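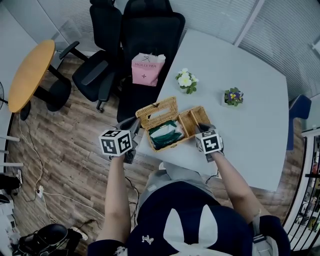

*A wicker tissue box, lid up. Two compartments, one of them empty.*

Storage is the great con of our time. There, said it. We have been sold the idea that a messy house is a house short of boxes, and so we go out and buy boxes, and then the boxes need somewhere to live.

I counted mine in May, when I was meant to be doing my tax. Stopped at 100. Baskets, tins, drawer dividers, those fabric cubes that sag after a month. A Dasevora tower thing with 8 little drawers, every one of them full of cables for phones I no longer own. My grandmother raised five children with one cupboard and a trunk.

And yes, I know, things have to go somewhere. Mulugeta Feyisa made that point to me over lunch and made it loudly. He has three kids under ten. Without the tubs, he says, he'd be walking on plastic bricks until retirement. Fair enough. Toys in a tub, fine. Tools in a toolbox. I have no quarrel with a toolbox.

My quarrel is with the box that comes first. You buy the container, then go looking round the house for something to put in it. Small tray on the hall shelf, empty for a day, then a battery, a foreign coin, a key. Whose key? No idea. Been there 3 years. If the tray hadn't been there I'd have had to decide about that key on the day, and I'd have decided in ten seconds.

That's what the boxes do, they put off the deciding. A lid is very good at this. Shut the lid and the room looks tidy and you feel like a tidy person, and meanwhile under the lid it's takeaway menus from a place that closed.

Then there's packaging for things that already have packaging. Tissues come in a packet. The packet works. Tea comes in a box, goes into a caddy, box goes in the bin. Whitlock will sell you a tin for your biscuit tin refills, I've seen it, it was 20 quid. Twenty! For that I want the biscuits as well.

Yabsira Seyoum thinks I'm being a misery. Her argument is that some of these things are just nice to look at, and a bit of weaving or painted tin on a table does more for her mood than a cardboard carton with a supermarket logo on it. I've thought about this more than I wanted to. She's right, annoyingly. Buy the pretty one becuase it's pretty. Then it's an ornament and we all know where we stand. Just don't call it getting organised.

My rule now, for what it's worth. No new container til an old one has been emptied and left the house. Not moved to the loft. Left. I did the cable drawers first, took most of an evening, and kept two chargers and an adaptor. The tower went to the charity shop on Irkari Road, where somebody will buy it and fill it with cables.

The key I still have. It's on the windowsill, in the open, getting on my nerves. It goes by the end of the month.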